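Why I said yes to running for town council

18 June 2026

So I filed the papers. I had been going back and forth since January, and my kitchen table has been covered in petition sheets for so long that we've been eating dinner on the couch. But yesterday I walked into the clerk's office with 225 signatures in a folder, and I walked out with a stamped receipt and slightly shaky knees!

A few of you have asked how I got here, so let me back up.

I moved to Grundutmont when I was 26, mostly for the rent. I didn't follow local politics at all. I couldn't have told you who was on the council or what night they met. Then the town cut the evening bus, the one I took home from work, and I went to a meeting to complain. There were more than 500 people affected by that cut and I think nine of us showed up. I spoke for my three minutes, my voice cracked twice, and a council member thanked me and moved on to a sewer contract.

I was pretty annoyed (my sister can confirm, I called her from the parking lot). But I went back the next month, and the one after that, and somewhere in there I started reading the packets before the meetings. They're long and dry and full of things I wanted to argue with.

Who talked me into it

Bernice Acheampong did, mainly. She served two terms and now she has coffee with anyone who shows up to meetings more than twice. She told me to look at who was voting in our last town election. Out of everyone who cast a ballot, 2,934 people in all, hardly any were my age. I'd missed that one too, by the way. I'd been registered at my old address and never fixed it.

Rafsan Liyanage is my campaign manager, which sounds very grand - he's my neighbor and he owns a printer. Ratree Jitpraphai is handling the money and has already told me no on yard signs with my face on them. I'm relieved.

What I want to work on

The evening bus, obviously. I want it back, even if it's a smaller one that only runs as far as the Limsakul bridge.

Housing is the other big one. Half the people I went to trivia night with have moved away, and they didn't want to go. We have empty upper floors all down Main Street and a code that makes it close to impossible to turn them into apartments. I've read that section of the code four times and I still have questions about the stairwell rule.

And I'd like meetings to start later than 4:30. People have jobs. I've been using up vacation hours to sit in a folding chair and hear about drainage.

There's more, and I'll write up the parks stuff separately, because I have feelings about the parks.
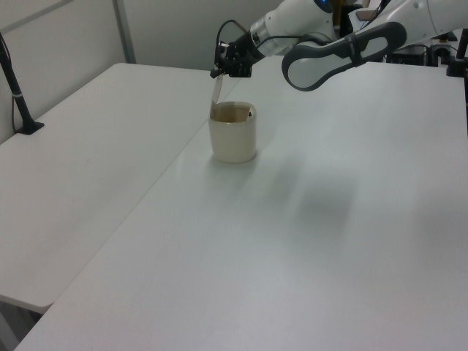 How you can help

Door knocking starts next week on the streets behind the library. If you've never done it, you can come along with me and just hold the clipboard. I was terrified my first time and the first person who answered gave me a tomato plant.

If knocking isn't your thing, we need people to write postcards, and someone who can drive Nuanchan Thammasiri's folding tables to the farmers market. Leave a comment or stop me on the street. And please check that your registration has your current address on it!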